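Week 4 — Company towns (notes, R. Sandberg)

Carrying on from the cannery stuff. Today Sornlow, quarry town, then the strike.

Before the quarry: a few farms, one landing place, no road. Lunde company buys the hillside, builds the jetty first, houses second. Note the order — the stone had to get out before anyone thought about where the men would sleep. First winter they slept in the cutting shed.

Rents came straight out of wages. So did the shop bill. Torvik's pay book (handout 2) shows men ending the month owing money. Look at the right hand column, thats the one that matters.
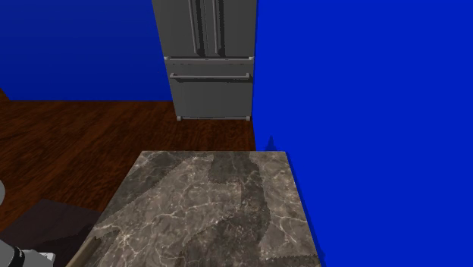 Who worked there? Cutters on top, paid by the piece. Then carters, then boys on the tramway. Women mostly missing from the pay books but they took in lodgers, did laundry, ran the bakehouse. Isaksson's chapter is good on this, a bit thin on wages.

Strike — 200 cutters out over the price of tools. Lasted 5 weeks. Company shut the shop, carters carried on working, and that split the town for years. Compare with Torier, where everyone came out togehter. Why the difference? Housing? Chapel? Have a view ready.

After: quarry sold, jetty left to rot, school kept going. Hall is now the museum.

Reading: Isaksson ch. 4, Madigan on Torier (short). Archive box 3351 if you want the originals, ask Samah Hajji at the desk before 4.

Essay titles up in May.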